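How to Read a Paytable and Set a Stake Before You Spin

The paytable is the reference sheet for any video slot. It lists what each symbol pays, how many matching symbols are needed, and which symbols trigger extra features. Read it before placing real money on a game.

Step 1. Open the game in demo mode and press the menu or "i" button. On the Fidcombe lobby it is at the lower left of the reels.

Step 2. Check how payouts are shown. Some games list them in coins, others in cash at the current stake. If the figures change when you raise the bet, they are in cash. 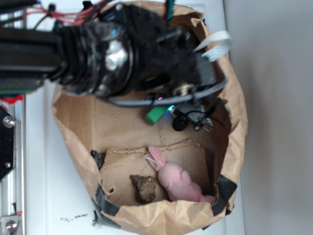 Issue 71

Step 3. Find the number of paylines. A fixed-line game charges for every line on every spin. On a game with adjustable lines, the total bet is the line bet multiplied by the number of active lines.

Step 4. Look up the wild and the scatter. A wild normally substitutes for standard symbols only. A scatter usually pays in any position – the rules page will say if it must land on certain reels.

Step 5. Set a session budget and divide it by your total bet. A budget of 1,000 coins at 8 coins per spin covers 125 spins with no wins counted. If that is too few, lower the line bet first and leave the lines alone.

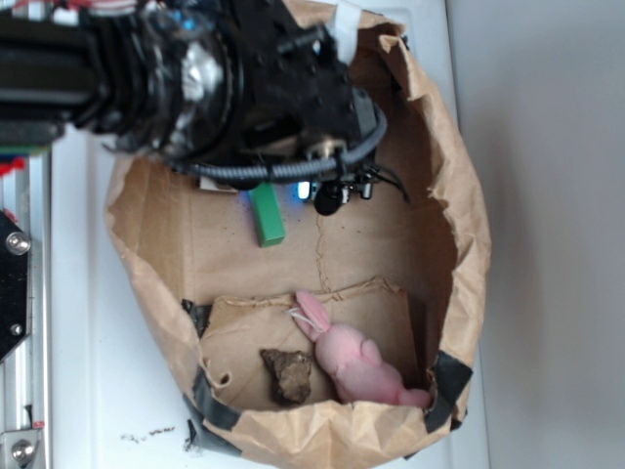 Does raising the bet improve the chance of hitting the free spins?
On most games the odds per spin stay the same at every stake. The exceptions have a separate bonus bet, and its cost is listed in the rules.

Step 6. Turn off autoplay, or set a loss limit on it where the game allows one. Usman Rajput's earlier guide to the Bangash menus covers the limit screen.

Step 7. Play 2 or more short demo sessions at the chosen stake, then compare the results with your budget. Demo credits have no cash value.

Text: Covadonga Arroyo
Last checked Feb 21, 2026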